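Kitchen robot halted after hand refuses to let go

14 Sep 2020

By Trevor Ackroyd

The dishwashing robot at Datcombe has been switched off for the second time this year, after it took hold of a dinner plate at the end of an otherwise uneventful test and would not give it back.

No one was hurt. The plate was not hurt either, which the engineers at Ploser would like people to know, as the plate has come up in every conversation they have had since.

The trouble began late in the morning at the company's test kitchen, where the robot has spent most of the year learning to move clean dishes from an open dishwasher to a drying rack beside the sink. It had completed 376 transfers without a fault. On the next one it lifted a plate, swung toward the counter, stopped short and closed its fingers a little tighter than it had been told to. Then it stayed that way.

An operator sent the release command. The control screen reported that the hand was open. The hand was visibly not open. The operator sent the command again, and the screen reported, with what one person present called "real confidence," that the hand was still open.

Under the company's own rules, the next step is the red button, and the red button was pressed. The arm stopped at once, as it should. The fingers, which are designed to hold their last position when power is cut so that the robot does not drop things on people's feet, held their last position. This was also as it should be, and it was no help at all.

It took 18 minutes to get the plate out. The manual release is a small lever that can be reached only with a particular wrench, and the wrench was in a drawer on the other side of the robot, inside the safety line. Stepping over the line requires a second person to lock out the power supply and sign for it. The second person was at lunch.

"We followed the procedure," said a Ploser spokeswoman. "We would like the procedure to be shorter."

The fault was traced that same afternoon to the small sensor that tells the controller how far the fingers have closed. Its connector had worked partly loose, and the reading had frozen at the value for a fully open hand. The controller, believing it was holding nothing, kept closing in search of something to hold. A force limit kept it from squeezing hard enough to break anything. Nothing in the software, however, compared the two pieces of information it already had: that the hand was wide open, and that the hand was pressing firmly on a plate.

Otholm, which makes the hand, said the connector had been fitted correctly when it left the factory but was "not ideal for installations with repeated wrist movement." Ploser pointed out that repeated wrist movement is more or less what a wrist is for. The two companies say they are working together closely.

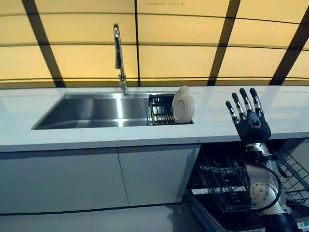

The earlier shutdown, in May, was a different sort of problem. On that occasion the robot let go perfectly well, but too soon, and put a stack of bowls into the sink from a height. The fix was to make the grip more cautious about releasing. Several people at Datcombe have since remarked that this may have been overdone, although the company says the May change had no bearing on the latest fault, and the logs appear to back it up.

What the logs also show is that the sensor had been misbehaving for a while. Eight brief dropouts were recorded over the preceding weeks, each lasting less than a second. Every one of them generated a warning. The warnings went to a shared inbox set up for the purpose, where they joined over 6,000 others, most of them concerning a door contact that has reported itself open every few minutes since spring. The door is fine.

Helen Naylor was hired by the company to look into the incident, and her short report was circulated to staff last week. It is polite about the inbox. It says that an alarm which sounds all day "is functionally a ceiling fan," and recommends that the door contact be replaced before anything more expensive is attempted. The part is on order.

The report is less relaxed about the screen. An operator who is told that a hand is open will tend to believe it, Naylor writes, and may reach in. In this case the operator could see the fingers plainly and stayed behind the line. With the robot turned the other way, or the room busier, that might not have been so. She ranks this above the grip fault itself, on the grounds that a stuck plate is a nuisance and a person's fingers next to a powered hand are something else.

There is also a paragraph on the wrench.

Ploser has accepted all six of the recommendations. The connector will be replaced with a locking type, and the cable secured so that it no longer takes the strain when the wrist turns. The software will stop the arm if the position reading and the force reading disagree for more than a moment. The screen will say "hand position unknown" when the hand position is unknown, a change that took an engineer most of a morning and is already in. Warnings will be sorted by how much anyone ought to care about them, and a named person will read the top of the list each day. The manual release tool now hangs on a hook outside the safety line, on a bright cord, with a label.

The last recommendation is that the two-person lockout be staffed whenever the robot is running, lunch included. The company has drawn up a rota. It was not universally welcomed.

Testing will resume once the new connectors arrive from Otholm, which has promised them soon without saying what it means by soon. Until then the arm is to be run only for checks, at reduced speed and with nothing in its grip. A planned visit by a catering firm, which had been considering a trial in its own kitchens, has been put off by mutual agreement. The firm is said to have been understanding, and to have asked how long it takes to get a plate back.

Staff were asked at a meeting whether they had any concerns about working near the machine. There were a few sensible questions about the safety line, which is painted on the floor and has begun to wear away near the drawers. It is to be repainted, and moved back far enough that the dishwasher can be unloaded by a person without crossing it – something people had been doing anyway, on the days when the robot was busy with one plate and the rest of the dishes were wanted.

Asked whether the company was confident the fault would not come back, the spokeswoman said this particular one would not. She added that the hand had passed its inspection, the force limit had worked, and the plate had been washed and put back into use.

Naylor's full report will be shared with Otholm's other customers, at Ploser's request. Anyone using the same hand with the older connector is advised to check that it is seated firmly, with the power locked out first, and to find out where the wrench is.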